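Planning a Budget for a Two-Arm Garment Handling Cell

Start with the task, then the hardware. At the Kedamville site the task was garment handling: long items, lifted by one arm and worked at the hem by the other. Write the task down in one sentence before asking for quotes. Suppliers price what they are told.

Step 1. Set the reach

Measure the longest garment on your list. The arm that holds it must clear that length plus the height of whatever the hem passes over. If a second arm works the lower edge, both arms need to share part of the same space. Ask the supplier for the overlap figure in writing; Groltasden quotes it on request, while Pangaribuan lists it with the mounting drawings. 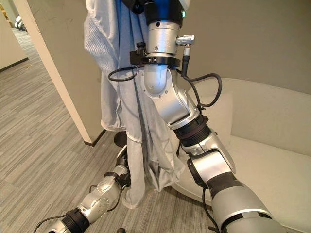 One arm holding a pale blue garment high, with the second arm at the hem.

Step 2. Budget for cables separately

External cables are a wear item. Enter them on their own line, apart from the arms. For each arm, record:

Cable type and length
Connector type at each end
Number of clamps
Lead time for a spare

Our clamp kits came to $279 each, and we ordered 4. Check that every loop has enough slack for full joint travel and that no loop can catch cloth.

Step 3. Price the grippers by task

Do not accept the default gripper in a bundle without a trial on your own fabric. Light cloth with loose folds behaves differently from folded stock. Allow for two sets of fingertips per gripper, one fitted and one on the shelf. If a wrist camera is included, ask for sample images with the gripper at working distance. Parts of the gripper may fill much of the view, and this affects what the software can use.

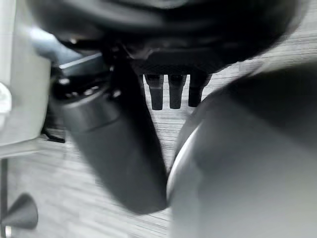
Wrist camera view. The pale gripper part takes up most of the right half.

Step 4. Check the floor

List every floor surface the equipment will work on or cross, including carpet and smooth flooring. Note door strips, furniture feet and stand bases. Stevus charges for a second site visit if the first survey leaves these out.

Step 5. Hold a reserve

Set the reserve after the quotes are in. We kept back almost 40 percent of the gripper line and nothing on the arms. Most of it went to fingertips and connectors.

Submit the order by October if the purchase has to clear in the same budget year. Attach the one-sentence task description to the order form.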